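Stulwood Help Desk
Tickets > Kitchen and Table > Stands and Racks
Subject: Ra mug tree rocks on table, post turns in base when cups are hung
Status: Closed
Priority: Low
Opened by: Hye-jin Yeom
Assigned to: Crescencio Gallegos
Opened: 5th August

Hye-jin Yeom wrote:

Product is the Ra mug tree, wooden, octagonal base, bought from your online shop. It is used with the small Semerus cups in green, blue and pink. There are two faults and I can't tell whether they are connected.

Fault A. The base rocks. With no cups on, pressing one corner of the octagon makes the opposite corner lift. There is an audible tap when it settles back.

Fault B. The post turns. If a cup is put on one of the upper pegs with any sideways push, the whole post rotates in the base and the other cups swing round with it. It doesn't come loose or lift out. It turns stiffly, stops, and stays where it has been left.

The stand is on a round wooden table. I have wiped the underside of the base and the table top. Both faults remain.

No damage to the box on arrival. I have not used glue, oil or any tool on it. Please advise before I do.

Crescencio Gallegos (Stulwood) replied:

Thank you for the clear description. Please leave it unglued for now, as glue will make the joint harder to reset.

Could you run the following checks and report each one separately:

Check 1. Stand the base on a different surface known to be flat, such as a worktop or a sheet of glass. Press each corner in turn. Note whether it still rocks.

Check 2. Return it to the round table and repeat. Then turn the stand through 90 degrees without sliding it and repeat once more. If the rocking corner moves with the stand, the fault is in the base. If it stays at the same place on the table, the fault is in the table.

Check 3. Turn the stand over and look at the screw in the centre of the base. It should sit below the surface of the wood. Run a fingertip across it. If you can feel the head, please say so.

Check 4. Hold the base still with one hand, grip the post low down with the other and try to turn it. Say whether it turns freely, stiffly or not at all.

Please don't hold the stand by the pegs during any of this. They are a push fit.

Hye-jin Yeom wrote:

Results.

Check 1. Worktop. Rocks, same as before. I don't have glass.

Check 2. Rocks on the round table. After turning, the rocking corner moved with the stand. I repeated it with a pencil dot on the underside of one corner to be certain and got the same result.

Check 3. I can feel the screw head. It is proud of the wood on one side and level on the other, so it looks to have gone in at a slight angle. A steel ruler laid across the base tips on it.

Check 4. Stiff. Turns with moderate effort. More easily clockwise, seen from above.

Additional: the pegs are all firm. None of them twist or pull.

Crescencio Gallegos (Stulwood) replied:

That accounts for both faults. The centre screw holds the post to the base. If it has backed out, the base stands on the screw head instead of on its own edge, and the post is no longer clamped. I have copied in Elspeth Munro from the workshop for the repair procedure.

Before she replies, could you confirm how the cups are normally loaded? Which pegs are used first, and from which side of the table?

Hye-jin Yeom wrote:

Stand is in the centre of the table. Cups are put down on the left of it and hung from there, top pegs first. The chair on the far side of the table stays where it is, so everything is done from the near side and the far pegs mean a reach across. I would guess that is when most of the sideways push goes in.

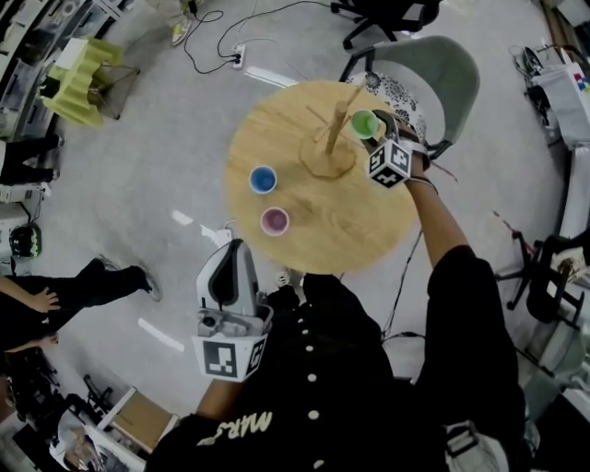
Green cup near the top of the stand; blue and pink cups on the table to the left.

The cups are small, and the pegs are thin compared with those on the stand we had before. The rocking is the worse of the two faults. The turning is a nuisance only when the stand already has something on it.

Elspeth Munro (Stulwood workshop) replied:

The loading order is acceptable but not ideal. Starting at the top puts the weight high on a base that isn't seated. On a sound stand it makes no difference. On yours, while the fault is present, load the lower pegs first and alternate sides.

The repair is as follows. Allow 25 minutes, most of which is letting the joint rest.

Step 1. Remove all cups. Lay a folded towel on the table and rest the stand on its side with the base just over the towel's edge.

Step 2. Back the centre screw out completely with a cross-head screwdriver. Use a hand driver. A powered one will strip the hole.

Step 3. Lift the post away from the base. Look into the recess in the base. There should be a flat bottom with no swarf or splinters. Brush out anything loose. Check the end of the post in the same way.

Step 4. Seat the post back in the recess and press down. It should go in to a depth of 11 mm. If you have a ruler with a narrow end, measure the empty recess and compare it with the clean band at the foot of the post.

Step 5. Refit the screw by hand, keeping it in line with the post. Turn it backwards until you feel it drop into the old thread, then forwards. If it goes in crooked again, stop and tell us.

Step 6. Tighten until the head is below the surface. Do not go on after it stops.

Step 7. Leave it standing upright with nothing on it, then repeat Checks 1 and 4.

Hye-jin Yeom wrote:

Done up to Step 5. Stopped there as instructed.

Step 2 was uneventful. The screw came out with a small curl of wood on the thread.

Step 3. A splinter was lying flat in the bottom of the recess. Removed with tweezers. It was thin, but wide enough to hold one side of the post up. Post end clean.

Step 4. Before I removed the splinter, the clean band on the post was short of your figure by 2 mm on one side and correct on the other. With the splinter out, the post goes down evenly all round.

Step 5. The screw tries to follow the old crooked path. Turning it backwards gives no drop that I can feel. On two attempts it went in at the same angle as before. I have taken it out again and the stand is in pieces on the towel.

Elspeth Munro (Stulwood workshop) replied:

The splinter was the original cause. The post was held up on one side, the screw was driven in to match, and it has cut its own thread off line. The screw will keep finding that thread until the hole is filled.

You can do this at home or send the two parts back. If at home, use plain wooden cocktail sticks and ordinary white wood glue. Put a little glue in the hole in the end of the post, push sticks in until no more will go, and snap them off level. Leave overnight. The next day, make a small starting mark in the centre with a bradawl or a sharp nail and drive the screw in by hand. Keep glue off the shoulder of the post and out of the recess. The joint there should stay dry so that it can be taken apart.

A replacement screw is going in the post to you in case the head of the old one is worn.

Hye-jin Yeom wrote:

Will do it at home. One question: does it matter which way round the post goes back? The pegs are not evenly arranged and I would prefer one of the lower ones to face the near side of the table.

Elspeth Munro (Stulwood workshop) replied:

It does not matter structurally. The recess is round. Set it how you like before tightening. If you want a peg to point at a flat side of the octagon instead of a corner, line it up by eye from above and hold it there while the screw bites.

Hye-jin Yeom wrote:

Filled, left overnight, screw refitted. I used the replacement, which arrived in the morning. The old one had a slight burr on the head.

Check 1 repeated on the worktop: no rocking at any corner.
Check 2 repeated on the round table: no rocking.
Check 3: head is below the surface all round. Ruler lies flat.
Check 4: post does not turn by hand.

Then hung the green, blue and pink cups, top pegs first, pushing sideways on purpose. Post stayed put. Pressing down on the base with the cups on gave no tap.

One leftover. There is a faint ring on the table top where the screw head had been bearing. It can be felt with a fingernail. The table is a Gadis, so I assume it is not your department.

Crescencio Gallegos (Stulwood) replied:

Correct, we don't supply Gadis, so I can't advise on their finish. If the mark is under the stand when it is in its usual place, a thin felt disc on the base will cover it. Use a full disc or none. Small pads at the corners will bring back the rocking if they compress unevenly.

I have logged the splinter against the batch and passed it to Soo-ah Shim in goods inward, who will open a few from the same delivery and check the recess depth.

Closing on your confirmation. The ticket can be reopened by replying to any message in it.

Hye-jin Yeom wrote:

Confirmed, please close. No felt for now.

Internal note, Soo-ah Shim:
Checked stands from the same delivery. One more with debris in the recess, screw not yet backed out. Cleaned and returned to stock. Asked the packers to press the post home by hand before the screw goes in, and to run a straight edge over the base before boxing.

Resolution code: Assembly, foreign matter in joint
Parts sent: Centre screw
Return required: No
Ticket closed by Crescencio Gallegos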